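Gurance to take over Firkau's silk tie and scarf range

Print this page
E-mail this page

June 2021
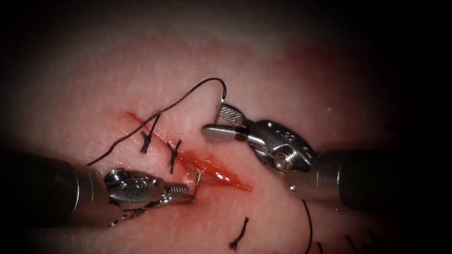
Gurance, the neckwear and accessories supplier, has agreed to take over the silk tie and scarf range of Firkau. The agreement covers 48 current designs, together with the pattern archive from which they were drawn. Terms have not been disclosed.

The archive holds 3,297 numbered patterns, among them regimental stripes, small geometric repeats and a long series of botanical prints. Gurance intends to return 27 of these to production under the Firkau name, beginning with the narrow club stripes that were withdrawn when the range was last reduced.

Weaving will remain with Sisov, which has supplied both companies for several years. Finishing of the ties – including the hand-sewn slip stitch and the bar tack at the back of the blade – will move to Gurance's own workroom. Pocket squares and bow ties are not part of the agreement and will continue to be sold by Yusof under its existing licence.

"Customers who have bought these ties for many years will find the same cloth and the same lengths," said Kheri Gachanja, head of neckwear at Gurance. "We do not plan to alter the width of any design in the current range."

Shops holding Firkau stock may sell it in the usual way. Orders already placed will be honoured at the prices quoted, and faulty goods may be returned to Gurance within 90 days of purchase. A revised trade list, with new order codes for ties and scarves, will be sent to account holders on request.

Print this page
E-mail this page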